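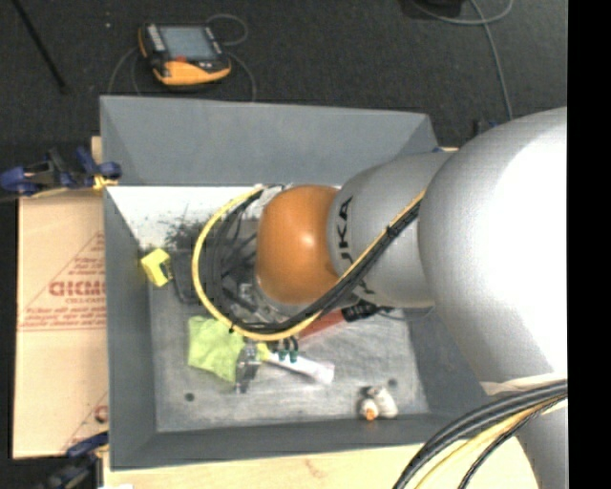 Corinne Battle
Staff writer, Home and Household

14 Apr 2024

The woman who manages the sorting room at Cosance has worked with other people's small household goods for nine years. She asked me not to use her name, partly because her sister-in-law reads this page and has a garage she would like cleared for free.

Cosance takes in what is left over when people move or empty a house. Furniture goes to another building on Daza Road. Her side gets what was under the sink, in the hall closet and at the back of the drawers. In March they handled 583 boxes of it.

"People picture lamps and dishes," she said. "I get cloths and tubes. Half of a move is cloths and tubes."

When I came by, a big gray bin had a crumpled lime-green cloth in it and a white tube-shaped item with a bright yellow end. I asked how she decides what happens to things like that.

"Cloth is easy. If it's whole and it washes, it goes in the rag bag or the sale bag. A bright color sells, I don't know why. People will buy a green cloth before they buy a gray one, even though the gray one hides more." Towels are kept apart from cleaning cloths, and anything that smells of solvent goes outside the same day.

Tubes take longer. "You have to pick each one up. Is it sealed, is there a date, can you read what it is. A tube with the end rolled up is trash, I don't care if there's most of it left. I wouldn't put it on my hands and I won't ask you to." Sealed ones go to Onis, which makes up kits for people moving into their first apartment. Onis took 102 sealed items from her last month, mostly hand cream and toothpaste.

I wondered why everything starts out in a bin when there are tables all over the building. She said she used tables for her first two years.

"Things roll. A tube rolls, a jar lid rolls, and then you're on the floor with a flashlight. A bin has sides. And you can tip it into the sink and hose it down at night, which you can't do with a table."

She likes sloped walls because nothing gets stuck standing in a corner. She also wants a pale floor, so a dropped cap or a hairpin shows up. Scratches don't bother her. The gray bin has plenty of them, along with smudges, and two small holes in the floor of it. She replaces a bin when it cracks.

"A scuff is a scuff. If it's deep enough to catch a fingernail I look at it again. New people want to scrub them out and they waste a whole morning."

Her main rule is to put very little in at a time. She will empty a full box into three or four lots and finish each one before starting the next. New workers think this is slow. She had them time it last fall with 88 boxes, half of them sorted in small lots and half dumped out all at once, and the small lots were done first by most of an afternoon.

"With a heap you touch the same thing five times. You move the cloth to see what's under it, then you move it back, then it's on top of something else. With two things in there, you deal with the cloth and you deal with the other thing."

Does she do this at home? She laughed and said she has one drawer she won't discuss. For the rest, she uses a dishpan. She empties a drawer into it, a handful at a time, wipes out the drawer, and puts back what she has used since last summer. The bathroom gets done twice a year and the kitchen whenever a drawer won't close.

For people who are packing now, she would like cleaning cloths washed and folded flat, and caps taped shut on anything that squeezes. Labels should face up. She would also like them to stop using the Rasumel cartons with the cut-out handles, because small things fall out through the holes on the stairs.

Cosance takes household boxes on weekday mornings at the side door. The bell sticks, so push it hard.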